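Photography News

Well, the list is out! I stayed up to read it on my phone, and the Grastano Prize for architectural photography has gone to Romana Matoušek for "Slack Water," her long black-and-white series on the lock houses along the Ametepe canal. If you've been reading me for a while you know I've been rooting for her since the first prints went up at Tulano (I bought one, it's over my desk, so I'm not exactly neutral).

There were 483 entries this year and 13 made the shortlist. I'd have bet money on Igor Charvát's parking garages, which are gorgeous, all ramps and puddles. He got second place and a very nice write-up from the jury.

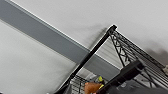
What the jury liked

Brijesh Thakur chaired, and his notes are short. He says the winning pictures "let the buildings be tired," and I love that. He also grumbles about heavy-handed skies in the rest of the pile, and I felt that one personally.

Romana shot the whole thing on a secondhand 4x5 over two winters, mostly before breakfast. She told me in December that she'd thrown out an entire month of negatives after a light leak in one holder. Ouch.
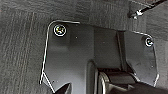 Exhibitions

All the shortlisted work goes up at the Brullis gallery next month, with Štefánia Mikuš hanging it. She wants the lock houses in the long back room, printed big, with no glass. I'm hoping she gets her way, glare ruined last year's show for me. Entry is free, and the catalog will be at the front desk while it lasts. 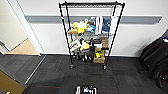
Next year's call

Entries open again in December. Series can run up to 11 pictures now, and phone work is welcome for the first time, so go dig through your camera roll! Boris Kadlec is taking questions about file sizes at the Tulano front office.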